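Spent Thursday evening going through what it costs us to send parcels from the shop, and I thought I'd put it in a thread in case it helps anyone else selling small things by post.

We sell refill notebooks and covers. Most orders are one or two items. Last year we sent almost 1,000 parcels, and I had never sat down and worked out which box each one went in.

The answer was that 600 of them went in a box bigger than they needed. I'd bought a large bundle of the medium size from Hendriks when it was on offer and we just kept using it until the shelf was clear.

The trouble with a box that's too big is you pay twice. Once for the paper you stuff it with, and again when the carrier puts it in the next price band. Ours goes by depth, so a few millimetres matters more than weight does. 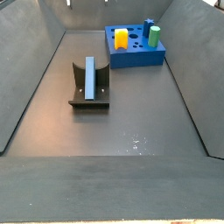

I then measured everything we sell, flat and wrapped. Covers are the awkward ones. They're thin but they don't bend, so a padded envelope is no good unless you put card in with it, and by then you may as well use a box.

We've ended up with 2 box sizes. A shallow one from Okholm that takes up to three notebooks side by side, and a deeper one for everything else. I tried a third size in between and kept picking the wrong one, so it went.

The Okholm box comes flat and folds up without tape on the base. It's slower to fold than the old sort for the first dozen or so. After that my hands knew it.

Paper tape: I've gone back to the plain gummed kind you wet with a sponge. The self-stick roll from Turau was fine in summer but lifted at the corners in the cold, and our packing room is not heated - it's half of a garage.

Labels go on the largest face, never over a join. I used to put them wherever there was room and had several come back unreadable.

A few people have asked about void fill. We use the offcuts from our own cover card, put through a hand shredder. It's a bit scratchy, so the notebooks get a sheet of tissue first.

I keep the packing list in Arkolura because the orders were already there. A sheet of paper on the wall would do the same job. Mine says product, box, fill yes or no.

Next is overseas orders, where the forms take longer than the packing. I'll do a separate thread once I've sent a few more in the new boxes. Probably April.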